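Subject: Re: [finishing-list] bits in the topcoat on pale wood, worth sanding back?

On the original message, Iordache wrote:

> Got a pale softwood top here, first coat of the Trovow matte water-based went on last night. Looked clean when I shut the light off. This morning it's full of little nibs and at least one hair. Do I sand the whole thing back to bare wood or just knock it down and keep going? Also is a tack cloth a bad idea under water-based? I've read both. Second coat is supposed to go on tonight so quick answers please.
>
> Drotden end of the list, if that matters for humidity. It's dry here, heat's on since November.

Typing this on a break so excuse the mess.

Don't go back to bare wood. No need. Let it harden, knock the nibs off with 400, wipe, look, recoat. The looking is the part everyone skips and I skipped it for years. Pale wood is the worst for this, or the best, depending. Anything dark shows right up if you bother to get your face down near it. If you don't, it shows up under the finish instead, forever.

I'm at the same stage on a top of my own, so same boat. Grain is lovely, big wavy bands and then it tightens up and goes nearly straight. Thought I had it clean. Then I checked.

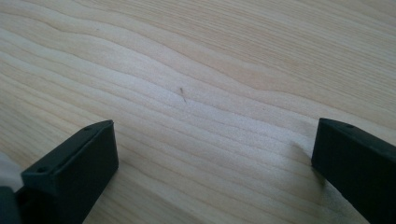
WHAT I DO BEFORE A COAT

Vacuum first, soft brush head. Go with the grain, then across. Then the underside and edges, becuase dust sits there and drops or gets dragged up by the brush.

Microfiber cloth, barely damp. Water only. Fold it so you always have a clean face, and when you run out of faces get another cloth. Not a paper towel, they shed.

Wait. Half an hour at least for whatever is in the air to come down. Heat blower off, door shut. Change your shirt if you were sanding in it. Fleece is terrible.

Then wipe again, very light, and check.

For checking I used to use a flashlight laid flat on the work. Great for nibs and scratches. For one thin dark fiber lying on blond wood, plain daylight is better, the pale stripes go almost white and the dark thing jumps out. Move around it. Something that reads as a grain line from one side is clearly not grain from another.

Which brings me to the thing I keep staring at. Could be a hair, could be a sliver, could be a bristle or a scrap of wire for all I know. Bit of a bend to it. It matters some which, wire can leave a rust mark under water-based, and you don't want to drag a sliver across the surface with a cloth if it's hard. So lift, don't wipe. Corner of masking tape, touch it down, pull straight up.

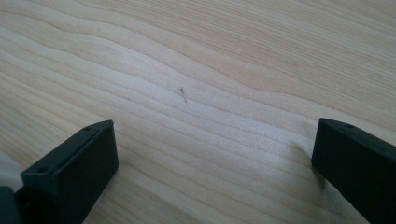
Is a tack cloth okay under a water-based coat?

I'd leave it out. The sticky stuff in the cheap ones can stay behind on the wood and the coat pulls away from it in little craters. I had that on 2 shelves and had to strip both. Some people buy the water-based kind of cloth and swear by it. Damp microfiber costs less and I trust it more.

Other stuff, no order:

Strain the finish. Even a new can. Zevar sells paper cone strainers, any brand will do, paint store gives them out half the time. Pour what you need into a clean jar, never work out of the can and never pour leftovers back in.

Wash a new brush before you use it and flex it hard against your hand. Loose bristles come out then instead of in your coat. If one gets in while it's wet, tip it out with the corner of the brush and lay off that strip again right away. If it's started to set leave it alone!! Pick it out tomorrow, sand, next coat hides it.

Steel wool and water-based: no. Use a gray pad.

There's also a difference between something on the wood and something in the wood. I have a tiny dark dot up toward one corner, hardly see it, right in among the wavy lines. Spent way too long on that one already. If tape won't take it and a fingernail doesn't catch, I call it part of the board and move on. The other one is lying loose on top as far as I can tell, different problem. Same tape test for both.

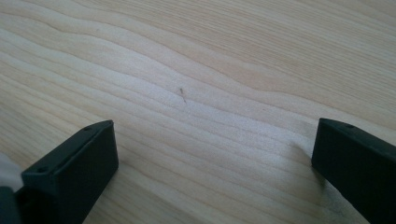 Trovow writes that the wait should be longer than half an hour if the furnace runs in the same room, more like two hours, and to wet the floor down before you start. Fair point on the floor, I forgot that one. A plant mister works, just keep it well away from the top. Two hours I don't usually have but in a dry house in heating season it probaly pays.

So for tonight: 400 by hand, light, just till it feels smooth, vacuum, damp cloth, wait, daylight check if you can get to it before dark, then tape for strays. Thin coat. Don't go back over it.

If you can't get to it before dark I'd push the coat to the morning. Check the can for the recoat window first.

Back to work, more later if anyone wants the brush cleaning rant.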